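How to Assess Whether a Machine Can Handle Bedroom Linen

This guide is intended for facility managers and housekeeping supervisors who have been offered an automated system for bed work. It sets out a short trial that can be completed in 30 minutes.

Step 1. Select the task. Handling cloth remains one of the harder household chores for a machine. A plate keeps its shape when it is lifted; a pillowcase does not. Begin with a single item on a bare mattress and leave fitted sheets for a later trial.

Step 2. Have a person perform the task first, using grippers in place of fingers. Any difficulty met at this stage will also be met by the machine.

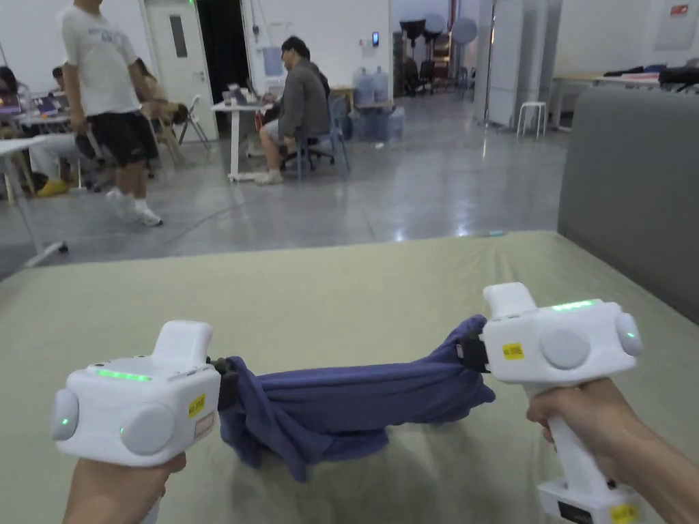
A navy-blue cloth held between two hand-held grippers over a mattress.

Step 3. Record each attempt. Note whether both ends were secured, whether the cloth was released where intended, and whether a person had to step in. At the Jusley residence, 335 attempts were logged in May. Flat lifting gave few problems. Finding a corner in a crumpled cloth took roughly 60 seconds and often required help.

Step 4. Check the space at the head of the bed. A tall headboard limits the angle from which a gripper can approach, and tucking should be scored separately from spreading. 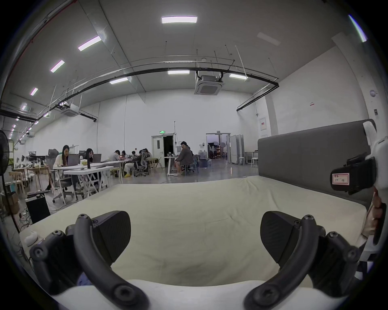 By Vasanthi Dewan, Inen Housekeeping Guides
17/11/2023

Step 5. Compare the results with the present workload. A system that spreads a cloth but cannot square its corners still requires an attendant at each bed, and the cost of that attendant should be included in any proposal.

At present, we advise against unattended use. Supervised trials may proceed for towels and other small flat items. Completed record sheets should be sent to Teodoro Evangelista, who will reply within 2 weeks.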